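Workshop notebook - Textile Conservation, Ornusley
Nov 1, 2024

Purpose: to record the results of the second wash trial on the unlined cotton drill samples, and to confirm the drying method to be used for the Gatutov loan.

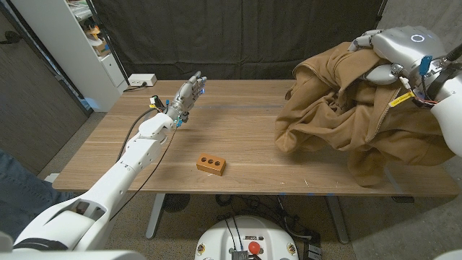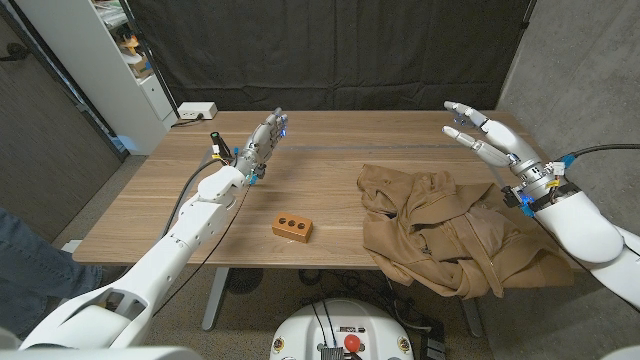
The walnut-toned table, both views.

Samples were cut from the same bolt as the January trial and labelled on the selvedge. Each was soaked in deionised water for 16 minutes, drained, and washed in the neutral detergent at the lower concentration. Rinsing was continued until the conductivity reading matched that of the supply. This took six changes of water, against eight in January.

Shrinkage along the warp was within the accepted limit. Across the weft it was slightly higher than expected in the samples dried on mesh - the colour of the rinse water was also darker for these, and the two may be related. Samples dried flat on blotter held their shape.

The Karkon blotter is preferred to the Kim stock, which left fibres on the surface and had to be brushed off under magnification. Almost 151 sheets of Karkon remain in the store. A further order should be placed before the loan material is unpacked.

Grey staining at the fold of sample 6 did not respond to washing. No solvent is to be tried until the spot tests have been repeated on an offcut.

Outstanding: recalibrate the conductivity meter; enter weft measurements in the register; relabel the mesh frames.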